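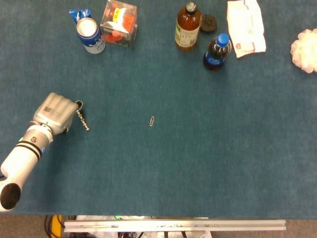
Before you ask for a quotation, please decide which objects the arm must handle in your laboratory or workshop. The price of the hand depends on this more than on any other item. A small metal corkscrew at the knuckles of the hand and one paperclip flat on the teal carpet are a harder job than a soda bottle, and many first budgets are made only with bottles in mind. Write your list first, with the smallest object on top, and send it to Rhea Mercado together with the request form.

Frequently asked questions about planning and buying
Policarpio Shared Equipment Office, updated 2023-02-07

What is included in the basic Dretach package?
One arm, one controller, the power cables and the mounting plate. The hand is ordered separately. The table, the rail and the table covering are also not included, and every year some group discovers this after the order is signed.

Can we buy a simple gripper now and a hand with fingers later?
Yes. The wrist joint must be ordered in the version that accepts both. It costs 520 dollars more than the standard one. If you change the wrist afterwards, you pay for the part and also for the visit of the technician.

How much time should we plan for delivery?
The arm comes in 11 weeks. The hand usually comes later, and we cannot promise a date for it. If your project starts in April, the order should already be with us.

Do we need a special table?
You need a table that does not move when the arm moves. We recommend an aluminum rail at the near edge, so that equipment can be fixed with bolts and the cables can stay below. Carpet on top is optional. Lwazi Chauke keeps samples of the covering in the Skimthorpe building and you may borrow them.

Should we put the test objects in the budget?
Please do. Ordinary things from a supermarket are enough for most groups, and a limit of 100 dollars is accepted without receipts for each item. Objects become damaged, so buy the same can or bottle more than one time.

Is training obligatory?
For the first two users, yes. It takes 8 hours and Mesfin Lemma gives it on your own equipment.

Can we rent before we buy?
We have one Eno arm for rent, by the month. The rent is not subtracted from the price if you buy later. Ask Mylene Javier for the free months.

Who signs the order?
The head of your group signs first, then Mansa Osei. Orders with only one signature are sent back.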